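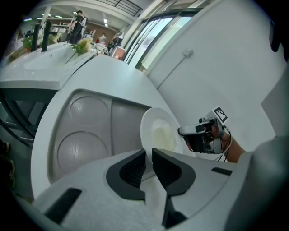 Plate task, hand-held grippers, view from one gripper. Plate upright, fingers open.

25 July 2021

Ridgeway collection, plate handling at the white counter. Target is 310 episodes for the Tralto policy, 39 kept so far. Roswitha Stüber is checking sync between the gripper streams and the overhead view.

Rejects are mostly marker dropouts. When the wrist rolls too far the cube face goes edge-on and the pose jumps. Asked operators to keep rolls shallow and pause before closing. Slower, but the tracks are cleaner.

Cable slack still needs a fix. A loop under the wrist is fine for a straight reach - less so when both arms cross the tray.
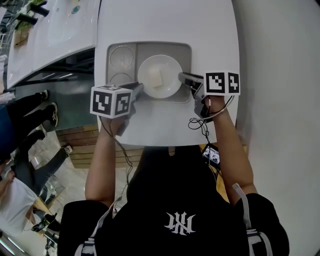

For two-handed approaches I want the jaws on opposite sides of the plate before either one closes. Label the start of contact per hand, not per episode. The old Molusent script writes one timestamp for both and has to be patched before the next export.

Episode cap stays at 300 frames after downsampling. Anything longer gets split at the regrasp.

Open: white plate on white counter, depth is noisy at the rim. Try a darker mat. Also ask Roswitha for the May calibration files.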